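Hodness opens new packing room before December orders

The gift shop Hodness has opened its new packing room behind the store on Kramer Street. The room has 132 square feet and replaces the narrow corner near the stairs, where the orders were packed until this summer. The work took 10 weeks, which is two weeks longer than it was planned, as the delivery of the lamps was late.

In December the shop usually sends out nearly 500 parcels. Each fragile piece is wrapped first in a thin sheet and after that it goes in the box. Most of the buyers live outside the town, and many of them ask that the gift looks nice also when the box is opened.
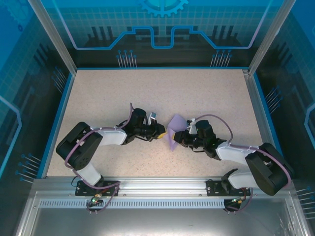
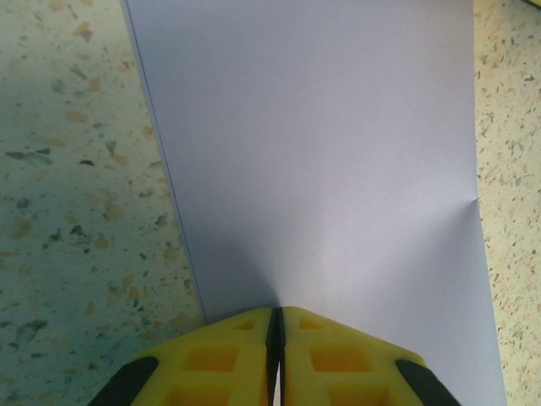
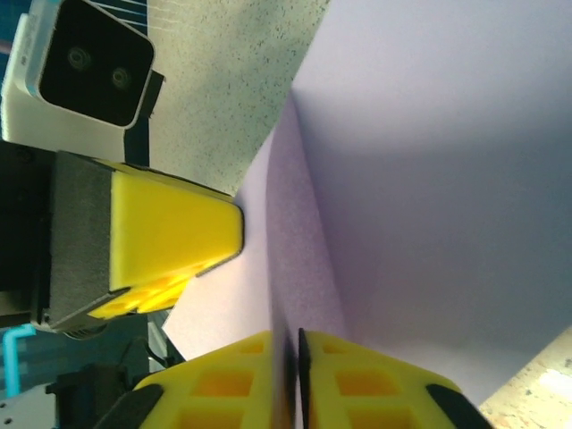
Good folding takes more time than people think, says Gangadharan Shenoy, who is responsible for the packing. A fold should be made slowly, and the sheet must have space to lie flat before it is lifted. In the old corner it often hung over the end of the table and got marks. He wanted a speckled worktop, and for the border he chose the bright blue that is seen in the first picture. The raised crease in the third picture is, in his words, the point where a beginner wants to press too early. "First look if the sides are straight, then press," he says.

The shop will continue to buy its sheets from the supplier Clitamine, and the boxes come from Nomis as before. The price for gift wrapping stays the same this year. Customers who want a special color are asked to write it in the order. Gifts for Christmas should be ordered in the first half of December, and pickup at the store is possible until 6 in the evening.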